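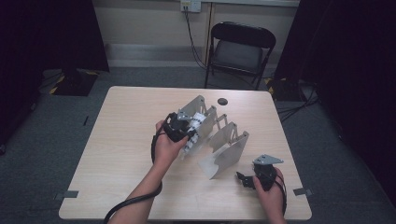
Section 4. Standing the Kivi on a table

Now the fun part! Your Kivi folding panel is out of the box, the film is off, and it's time to get it up on its own feet. There are three plates joined in a chain, and once you've opened it a few times your hands will find the right angles before you've thought about it.

What you need
A flat table with an open spot at least 11 inches deep
A soft dry cloth
The care card (page 7), if you want the cleaning notes handy

4.1 First opening

1. Wipe the tabletop. Crumbs and grit under a metal edge will scratch a wood finish, and light wood shows every mark.
2. Lay the closed Kivi flat with the fold lines running left to right in front of you.
3. Put one hand on the front plate and the other on the rear plate. Keep your fingertips on the flat faces.
4. Lift the middle plate gently. The other two will start to follow, and the whole thing rises into a zigzag like a little accordion. (We still love watching this and we've done it more than 500 times.)
5. Let the lower edges settle on the table, then take your hands away slowly.

CAUTION: Keep fingers out of the folds while the plates are moving. The edges are rounded, but a closing fold can still pinch.

4.2 Setting the angles

The Kivi stands best when neighboring plates lean in opposite directions. Start with a fairly wide zigzag and close it up a little at a time until you like the look. A front plate that tips forward and a rear plate that leans back is perfectly fine, so don't fight to get everything straight up and down.

1. Hold the middle plate still.
2. Move the front plate with your other hand, a small push at a time.
3. Do the same with the rear plate.
4. Tap the tabletop lightly beside the Kivi. If a plate creeps, open that fold a touch and tap again. 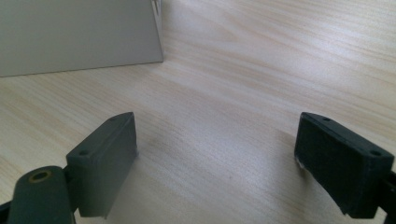 Kaja Urbonaitė asked whether the panel could be slid to a new spot while it's open, as she likes to shift hers around the table all day. Lift it instead, please! Close it partway, pick it up by the outer plates, and set it down where you want it. Sliding drags the bottom edges over the wood, and on a glossy top the folds tend to spread as you push.

NOTE: On a very smooth table, the Bokness edge strips give a bit more grip. They press on by hand and come in packs of 4. Fit them along the bottom edges with the Kivi closed, and leave them overnight before you open it.

4.3 Folding it away

1. Clear anything small from the table near the front plate.
2. Bring the front plate back against the middle one.
3. Bring the rear plate forward until all three lie together.
4. Lower the stack onto its face with both hands.

CAUTION: Don't let the stack drop shut. The noise is impressive, and the corners can dent a soft wood top.

4.4 If it won't stand

It leans to one side: check that every bottom edge is touching the table. Turning the Kivi end for end often cures this.
It slowly flattens out: the zigzag is too wide. Bring the plates closer together.
A fold feels stiff: open and close it by hand a few times. No oil, please, as it collects dust in the folds.

Still wobbling? Write to Akosua Atinga at the Hirkard workshop in Skarodbridge and tell her which plate is giving you trouble.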